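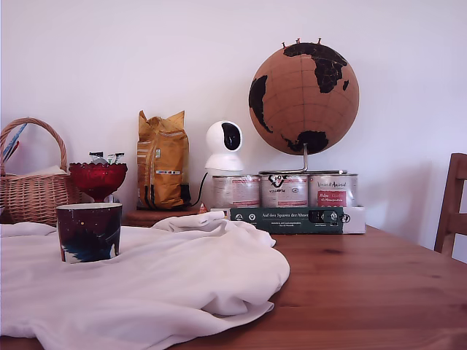
Figure 1. Cup and white cloth on a wooden table.

Awareness of Colorectal Screening Among Adults Attending the Ramura Walk-In Clinic
Student Project Report, Community Health Practicum

Background
Iron deficiency anemia in older adults may be the first sign of bleeding in the bowel. Patients with this finding are normally advised to complete a stool test or to be referred for colonoscopy. Staff at the Ramura clinic reported that many patients did not return their test kits. This project examined how often kits were returned and what patients understood about them.

Methods
Clinic records for one year were reviewed. Of 3,454 adult visits, 233 involved a patient aged 50 or older with a low hemoglobin result and no recorded bowel examination. Repeat visits by the same patient were excluded from this number. A short questionnaire was mailed to each patient in March, with a second copy sent to those who had not answered. Permission was obtained from the clinic and from the practicum office at Hegarty College.

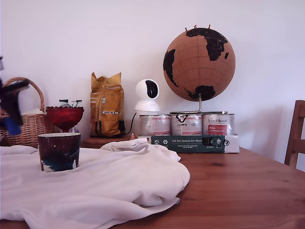
Kaltar, commenting on the draft, asked whether patients already under the care of a specialist should have been left out, as their examinations may be held in another record system. The point was accepted. The records were checked again, and 11 patients with outside specialist care were removed from the analysis.

Results
Fewer than half of the remaining patients had returned a kit. The reason given most often was uncertainty about how to collect the sample. Several patients believed that the test was needed only if blood could be seen in the stool. Others stated that they had started iron tablets, felt better, and saw no need for further testing. Cost was seldom mentioned.

Ten patients agreed to a telephone interview.
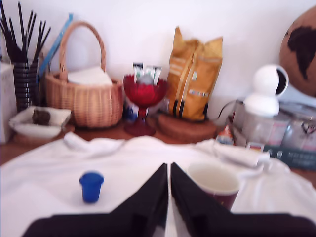

Most of them said that a call from a nurse would have been more useful than the printed leaflet, which they found long and difficult to read.

Limitations
The study was limited to one clinic, and the questionnaire was available only in English. Return dates were missing from some records.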